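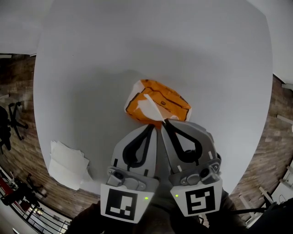

Moved to Skurkdale in September and spent my first month trying to learn the bus. Writing down what I know so far in case someone else is new here.

The 44 is the one you want if you work anywhere near the river. It runs from Mullton Road to the hospital and stops at the library both ways. The map at the library stop is old and still shows it turning on Pyo Street. It goes straight now.

The 37 goes to the same places but takes the long way past the high school. Between 2:30 and 3:15 it fills up at the school and you will stand. After that it's a quiet ride.

Drivers don't make change. The machine at Mullton Road takes cards. The one at the hospital takes cards when it feels like it. I keep four rides on my pass at all times.

Stop numbers are on the back of the sign, low down. Mine is 1356. Text the number to the transit line and you get the next two buses. The times are good in the morning and bad after dinner.

Transfers last 90 minutes from when you tap, and the second tap just has to be inside that. Bok-nam Won at the front desk of my building told me this after I had paid twice every day for two weeks.

Sunday service is its own thing. The 37 doesn't run at all and the 44 comes once an hour. If you miss it, the walk from the library to Mullton Road is 25 minutes, flat, with a sidewalk the whole way except by the car wash.

Pull the cord early for the Pyo Street stop. It comes right after a curve and the drivers won't brake hard for it.

I left a gray scarf on the 44 last week. Lost and found is a window inside the hospital terminal, open until 4. They had eleven umbrellas and no scarf.

Still don't know if the pass works on the county bus. The sign says yes and the website says no. If you've tried it, tell me which one is right.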